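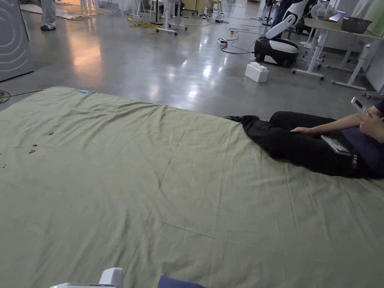 Ground sheets on concrete, part two. Last month I complained that small debris disappears against a polished grey floor and then turns up in caster wheels. The sage-green sheet has fixed most of that. Dark brown fragments show up on it at once, and they stay on the fabric until I deal with them.

Procedure: lift the personal items off first, then anything with a cable. Fold the two long edges inward until they overlap by 17 cm. Raise the corners together and walk the fold to the bin. Shake once. A second shake puts fine dust back on the floor.

Creases remain a problem. The long diagonal folds come from storing the sheet in a square bundle, and fragments collect along them. Mehrangiz Alipour suggested rolling it on a cardboard tube, so I cut one to 49 cm and fold the sheet lengthwise before rolling. Too early to say.

Sitting on it is acceptable for an hour. After that the concrete wins. I have a foam pad from Vorneck on order, 33 mm thick, and will post measurements in September.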